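I have been putting off the pipe stand for weeks. If you've read this blog for any length of time you'll know how I am with white plastic pipe: I buy it, I stack it in the corner, I tell everyone what it's going to become, and then the tomatoes are finished and it's still in the corner. Well, not this September!

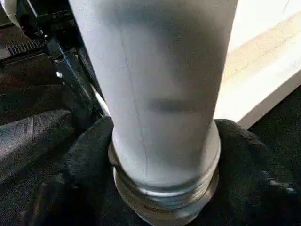
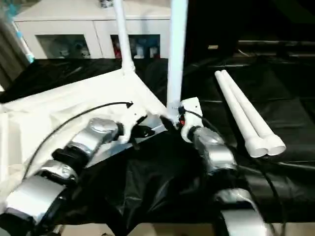

Hüsnü Akyol
Blogger and weekend maker, Drimlow

So, the plan. I wanted an upright stand I could hang things on, tall enough for a grown person to use without stooping and light enough for me to carry out to the yard on my own. White PVC pipe is perfect for this. It's cheap, it cuts with a hand saw, it wipes clean, and if you get a length wrong you've only wasted the price of a sandwich. (I got two lengths wrong. Two sandwiches.)

The design is nothing clever. Tall pipes going up, a horizontal one between them, and a white connector joint to turn the corner. I drew it on the back of a Vostano receipt while waiting for the bus, and then lost the receipt, so what I built is from memory and is probably a bit different. My uprights are 900 mm, which felt enormous when I was sawing them and a bit ordinary once they were standing. I cut the crosspiece at 426 mm because that was what was left of the pipe. I'd love to tell you I worked it out.

A word about sheets. Put a white sheet over your work table if you're doing anything with small screws! I used to work straight on the tabletop and I lost something every single time, usually under a tin of paint. On a white sheet a dark little screw shows up beautifully. The only trouble is that white pipe on a white sheet is a nuisance first thing in the morning, and I did pick up the wrong piece more than once before I'd had my tea.

Now, joints. I've tried gluing and I've tried screwing, and these days I'm firmly in the screw camp. Glue is fine if you're certain, and I'm never certain. With screws I can take the whole thing apart, swear at it, turn a pipe round the other way and try again. Do drill a small hole first though. I skipped that on one end and the pipe split with a noise like a dropped plate, and my neighbour called over the fence to ask if I was all right.

The other thing I've learnt is to hold the bottom of the upright while you're fixing the crosspiece, and not the top. It feels wrong, as your hand wants to go up high where the wobble is. But the wobble starts at the foot, and if the foot is steady the rest behaves itself much better.

I do like a threaded metal collar, too. There's something so satisfying about those little ridges, and a silvery collar on a pale cylinder looks far smarter than anything I've ever managed with tape. I've a whole jar of threaded bits from the Owino market, most of them no use to me at all, and I'm not giving up a single one. If you're standing one on a table, a bit of black cloth bunched round the base is kinder than a bare surface, and it stops you worrying about scratches.

Costs, as somebody always asks: I spent 303 on pipe and joints, and the screws were left over from the shelf in the hall. It took me 6 hours over two evenings, and a fair chunk of that was sawing and then looking for the tape measure, which was in my back pocket.

Next up is feet. At the moment mine leans a little if there's a breeze, so I'm thinking of filling the lower pipes with sand, or perhaps making a wider base out of the offcuts. If you've done either, leave me a comment and tell me how you stopped the sand trickling out of the ends.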